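When a Robot Comes to Work

Grown-ups like to make big promises about robots. Robots will do all the boring jobs! Nobody will ever have to lift a box again! Maybe. When somebody makes a promise like that, ask a few questions before you believe it.

Let's start with a word. Automation means letting a machine do a job that a person used to do. A dishwasher is automation. So is the door at the supermarket that slides open when you walk up to it.

Now think about a company called Vetamik. It packs baskets of snacks and sends them to offices. There are 100 baskets to get ready every Monday, and 20 people work there. Last year the boss went to see a robot made by a firm called Ionescu. The robot is shaped like a person, with two arms, two legs and hands with fingers. It was practicing with a small yellow basket on a white desk. 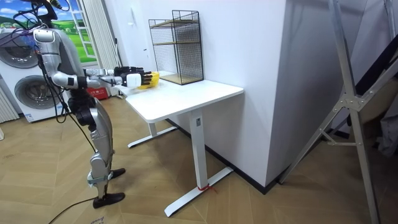 Hands at the desk, around a small yellow object at its corner.

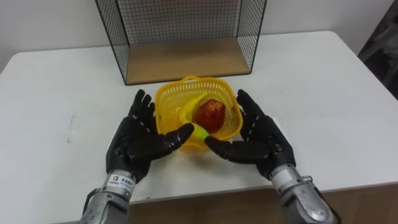
The boss was impressed. The packers who came along were not so sure. One of them asked how long the robot takes to move a basket. Another asked what happens if the banana rolls out. Those are good questions, and a short show on a tidy desk can't answer them.

Picking things up is easy for you. You have been practicing since you were a baby. You know without thinking that an apple is heavier than an egg carton lid, and that a soft peach needs a gentle squeeze. A robot has to be taught, and it may need 1000 tries to learn something you do while talking to a friend. Change the basket or move the shelf, and it may have to learn some more.

So what changed for the people at Vetamik? The company brochure said the robot would "free the team for more interesting work." Some of that came true. Two packers learned to run the machine, and they like it. But they also spend a lot of time watching it, and watching can be duller than packing. Another packer liked the old job just fine. She could chat while her hands were busy.

Then there is money. If a robot does part of your work, do you go home early with the same pay? Or do you get fewer hours and less pay? The robot doesn't decide that. People do, and the people who decide are usually not the ones packing the baskets.

Next time you hear that a robot is going to help at somebody's job, try asking:

Who wanted the robot?

Did anyone ask the workers?

Who fixes it when it stops – and who does the work until then?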